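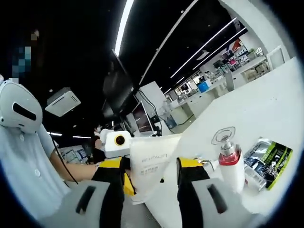
Deepika Unnithan
Slide bench notebook, Wusex Local History Society
Friday, started 10:15

Carried on with the Drellard lantern slides. The handwritten ledger runs to 241 entries and we hold 107 slides against it, same as at the last check. Box 2 is now matched to the ledger except for the Prukus Street group, where the numbers on the paper spots have been overwritten in pencil, in a later hand. I have recorded both numbers and put the pencil one in brackets. Please don't rub any of it out.

Dusted the outer glass with the soft brush only. Two slides have binding tape lifting at the corners. Left as found, wrapped in tissue and put at the back of the box. One market slide has a crack across the top left of the cover glass, image underneath looks sound. It needs a new cover glass before it goes anywhere near the scanner.
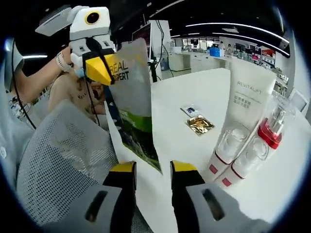 The lecture order is still the main problem. The ledger lists slides as they were bought, and the reading script for the "Wusex by Lamplight" lecture calls for them in a different order, with some shown twice. I want colored tabs on the storage sleeves so the script order can be seen without opening anything. Blue is taken (portraits) and red is taken (damaged), so green for lecture slides, set low on the sleeve like the green band on the lower half of the L'Oréal pouch, which leaves the top clear for the ledger number. Tabs go on the sleeve, never on the glass.

Script page 11 mentions a hand-colored view of the Santoso bakery with the family at the door. No such title in the ledger. There is an entry reading "shop, colored, good" and I suspect it is the same slide, but we don't have it. Ask at the August meeting whether any of the old members remember it being shown.

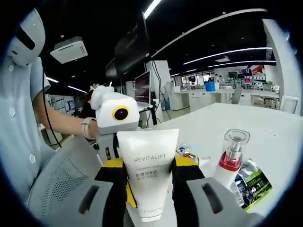 White tube marked REVITALIFT, held cap down.

Scanner: test scans of the chapel interior came out too dark at the edges. Moved the light panel further back and it improved, though the roof timbers are still muddy. Settings are on the card inside the lid.

To do
Cover glass for the market slide
Green tabs, narrow ones
Type up script pages 9 to 14
Check whether the second ledger page was copied before it tore

Stopped 3:40. Boxes back on the lower shelf, key in the usual drawer.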